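Flaselau Bench Guides
Search this guide Enter a keyword Go
Print this page | E-mail this page

6. Comparing grippers on the Tesell arm

Document 2074. Revised March 26, 2022.

This section covers the set-up and running of a pick-and-place comparison between two grippers on one Tesell arm. It assumes that the arm has been assembled as in Section 3, that servo IDs have been assigned, and that the Hidorel controller is installed and reports no faults. If you are comparing arms and keeping the gripper the same, use Section 7.

The two grippers supported by the standard profile are the Tesell single-jaw gripper (one driven jaw closing on a fixed plate) and the Fu parallel gripper (two driven fingers). Other grippers can be tested with the same procedure if a custom profile is loaded first. See 6.6.

6.1 Before you start

You need:

— the arm, its power supply and the bench clamp
— both grippers, with screws and connectors
— the test block
— an open box, wide enough for the open jaws to enter without touching the walls
— plain white paper to cover the work area
— a copy of the trial sheet

CAUTION: Disconnect servo power before changing a gripper. Support the forearm with one hand as you do so. The arm doesn't hold its position with the power off.

CAUTION: Keep fingers out of the jaws whenever the controller shows ARMED. The stop button on the controller removes torque from all joints, and the arm will drop.

6.2 Mounting the arm

1. Set the base at the edge of the table. The mounting plate must sit flat on the tabletop, with no cable trapped under it.

2. Fit the bench clamp over the plate and tighten by hand. Push sideways on the shoulder housing. If the base shifts, tighten again. Do not use pliers on the clamp.

3. Lay the paper lengthwise in front of the arm. Two sheets may be used end to end. Tape the outer corners. Do not tape across the join, where the tape edge can catch a low jaw.

4. Place the box beside or partly on the paper, inside the reach of the wrist. The long side of the box may run in either direction, but record the direction on the trial sheet and keep it the same for both grippers.

5. Route the gripper cable from the connector on the plate back to the base. Leave a shallow sag. A cable pulled tight will load the wrist servo at full reach, and a cable with too much slack can drop into the box.

6. Move the arm by hand through the full path, from the pick area to the far end of the box and back, and watch the cable for snags at the elbow and at the clamp.

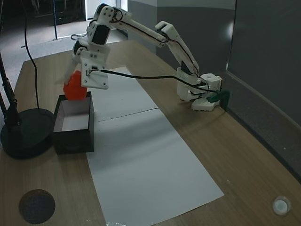

7. Restore servo power and run HOME from the controller. Wait for the prompt before going on.

Note: If a lamp is used, fix its position before the first trial and leave it alone until both grippers are finished. Shadows from the arm will fall on the paper in any case. The block detector tolerates them as long as they are soft.

6.3 Zeroing the gripper

Zero each gripper immediately after it is fitted. A zero saved for one gripper is not valid for the other, and the controller does not check.

1. Select GRIPPER, then ZERO.

2. Close the jaws fully with nothing between them. Press SET.

3. Open the jaws fully. Press SET again.

4. Close on the test block, holding the block level with your other hand on its upper edge. The displayed opening should settle within 800 ms. If the reading continues to drift, check the jaw screws, then repeat from step 2.

5. Select SAVE and enter a name. Use the gripper type and your initials.

On the single-jaw gripper, all of the closing motion comes from one side. The block is pushed toward the plate before it is gripped, and it may turn as it goes. This is normal. Do not correct for it by moving the pick point toward the jaw. The offset in the standard profile already allows for it, and adding a second offset is the most common cause of missed picks reported to us.

On the parallel gripper, check that both fingers touch the block together. If one leads, center the fingers using the procedure on the card supplied with the gripper.

6.4 Running the trials

A full comparison is 50 trials per gripper. A short comparison of 30 may be used to check a set-up, but the results should not be reported as a comparison.

1. Place the block in the pick area, in any orientation. Do not line it up with the jaws.

2. Start the trial. The arm approaches, closes, lifts, moves over the box and releases.

3. Wait for the arm to return to the hover position. Do not reach in before the controller shows IDLE.

4. Score the trial. Enter one code only:

P — block in the box, not touched by hand at any time
D — block dropped outside the box
M — jaws closed without the block
E — block caught on the rim or wall of the box

5. Return the block to the pick area and repeat.

The way the block lies in the box has no effect on the score. A tilted block scores P, the same as a flat one. A block leaning on a wall also scores P if it stays in when the arm has returned to hover. 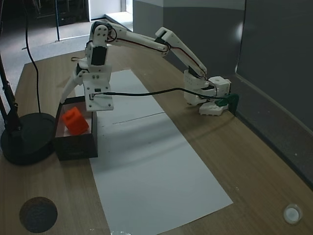 Figure 6-2. Block in the box, tilted. Score as P.

6. After the last trial, select EXPORT before you disconnect the gripper. The log is cleared at the next zero.

Note: Do not discard a trial for a slow approach or an odd path. The only trials that may be left out are those stopped by the operator, and these must be marked S on the sheet with the reason written beside them.

6.5 Checking the approach from above

The side view is good for judging lift height and cable clearance. It is poor for judging whether the jaws are centered on the block. Repeat the approach check from a raised position looking down, with the speed set to LOW.

1. Select STEP. The arm will now stop at each waypoint and wait.

2. Step to the pick waypoint. From above, the jaw tips should straddle the block. Part of the block will be hidden by the jaws. Judge by the part you can see and do not lean over the arm to get a better line.

3. Check the wire loops at the wrist and at the middle servo. They should hang outside the brackets and clear of the horn on every joint.

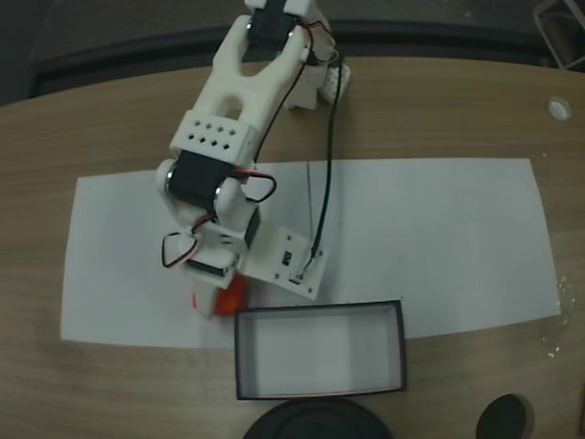

4. Step to the lift waypoint, then on toward the box. If the path crosses the near wall of the box with less than a finger's width to spare, raise the transit height by one increment and step through again. Raising it further costs time on every trial and makes drops worse when they happen.

5. Set the speed back to NORMAL. Confirm the change on the display. A comparison run with one gripper on LOW and the other on NORMAL has to be repeated from the first trial.

Where the box stands close to the pick area, the jaw can strike the rim as it opens. Move the box away from the block in small steps until it clears. Mark the final position of the box on the paper in pencil.

6.6 Close inspection of the finger end

Carry out this check once for each gripper, and again after any drop or collision. It is also required for any gripper run on a custom profile.

1. Set the arm to HOLD.

2. Bring the finger up beside the block without closing on it.

3. Inspect the end of the finger for chips, lifted edges and dirt. Wipe with a dry cloth. Do not use solvent on printed parts.

4. Compare the gap between finger and block with the value on the display.
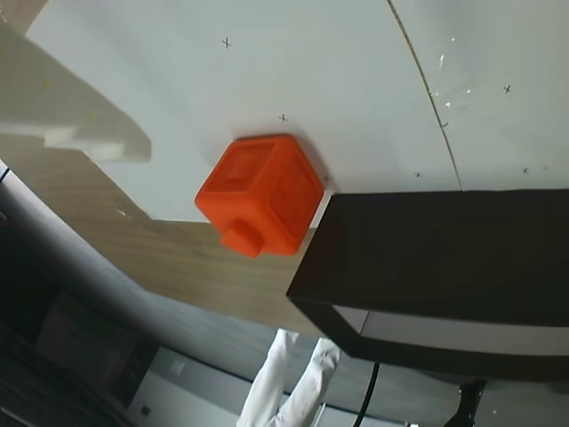
Reference marks make repeat placement much easier than measuring from the table edge each time. Any fine black pen will do, and the marks should be small enough that the block covers one completely when it is set down on it. Small crosses work well on a white surface, scattered over the area so that at least one stays in view wherever the block is placed; note which cross is nearest to the corner of the block and return to it after each check. Keep the crosses thin. Thick marks are sometimes read by the detector as the edge of the block. With a boxy, square-ended finger, judge the gap from the corner of the finger end and ignore reflections along its top edge, which shift when the lamp or the viewer moves. A block with a peg on one side should be turned so that the peg faces away from the finger.

5. Enter the result as PASS or REWORK in the inspection column. Do not run trials on a gripper marked REWORK.

6.7 Reading the results

Compare the P totals first. If they are close, look at where the failures fall. M codes point to the approach or the zero. D codes during transit point to grip force or a worn jaw face. E codes usually mean box placement, and a run with many of them says little about either gripper. Move the box and run both again.

Cycle time is given in the export file but is not part of the score. The parallel gripper closes from both sides and will normally show a shorter close time. Do not convert this into picks per hour without a full-speed run, as described in Section 9.

If the second gripper shows a sudden rise in M codes near the end of its run, check the clamp before anything else — a base that has turned slightly will shift every pick point in the same direction. Tighten, run HOME, and repeat the whole set for that gripper.

Questions about custom profiles should be sent to Gunhild Kirkegaard, Technical Documentation, with the export file and a scan of the trial sheet attached.

Contact Flaselau | Copyright Flaselau. All rights reserved. | Back to top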